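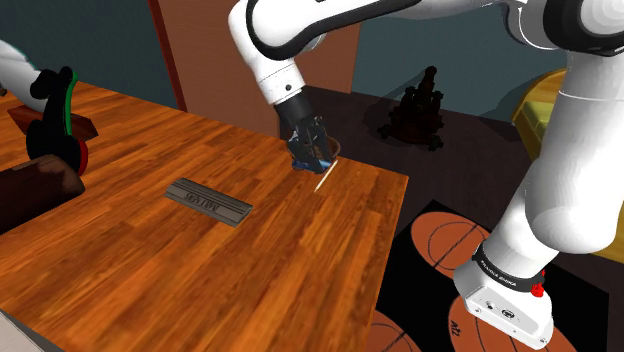

Simulated tabletop from the Skastar set, arm and gripper at the far edge of the table, near the bowl.

README for the Skastar tabletop failures, second release

Read this before you train on anything in here. The first release went out with a success rate on the front page that I don't believe, and I'm the one who computed it. The number has been taken down. What follows is what we know went wrong, what got patched, and what I still wouldn't trust.

What's in the set

Simulated episodes of a single Franka arm working over a wooden table with household clutter on it. The task is always some version of "pick up the small object and put it in the round container." Backgrounds, clutter and camera placement change between episodes. There are no real-world recordings in this release. If you want to say something about real hardware, you will need to get it from somewhere else.

The fault

The success check looked at one thing: whether the center of the target object was inside the container's bounding box on the last step. It did not check whether the gripper had let go. It did not check contact with the bottom of the container either. An arm that parked over the bowl with the object still pinched between its fingers got full credit, and so did an arm that had jammed the object through the rim.

That second case is the uglier one. The collision mesh for the round container was a coarse hull, and thin objects could pass partway into the wall without the solver complaining. Joint torques spike, the wrist shakes for a few steps, then everything settles into a pose no physical arm could hold. The episode is marked a success.

I went back through 81 episodes by hand, all labeled successes. 29 of them should not have been. Another 14 I could not call either way from the logged cameras, and I've left them flagged as unclear. Someone suggested splitting the difference. No.
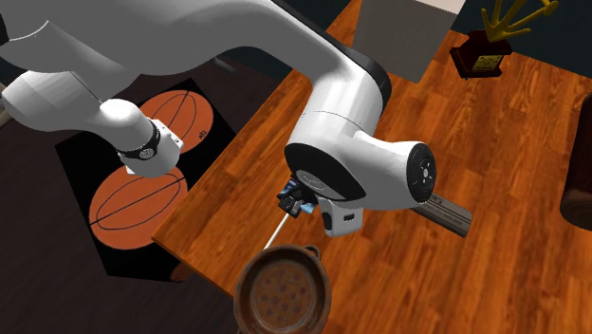 Sotiris Manolakis
Simulation lead, Tonelthorpe

With the arm this low over clutter, the wrist hides most of what you need to see. The gripper sits partly behind it, and a thin rod runs from below the gripper to the rim of the pot. From a view like this I can't tell you whether anything is being held. Neither could the learned success classifier that Coughlan built as a second opinion, although it gave very confident scores. It had been trained on the labels from the broken check, so its agreement with that check tells you nothing.

What changed

Success now needs an open gripper, no finger contact, and the object at rest in the container for eight consecutive steps. The container mesh was rebuilt with a proper wall. Torque spikes are logged per step in a new column, and episodes that go over the limit are kept but marked.

What did not change

The original episodes were not simulated again. They were relabeled from saved states, and saved states came every few steps, so a short penetration can fall between two of them and leave no trace. The column "clean" means we found nothing. Please don't read it as more than that.

Object scale was randomized without regard to whether the fingers could close on the result. Some of these tasks can't be done at all, and there is no flag for it.

The Vernilon loader still reads the old label field by default. Set the label version yourself and print it. I've had three bug reports from people who were sure they had.

Safety

Do not run a policy trained on the first release on a physical arm. It has been rewarded for pushing into rims. A force limit on the controller will help, but I wouldn't count on it alone with a person within reach.

Known open issues

Gripper width is logged as commanded width in older episodes and measured width in newer ones. A rerun of the full set was planned for June. I'll believe it when I see the files.

Last edited 3/2/24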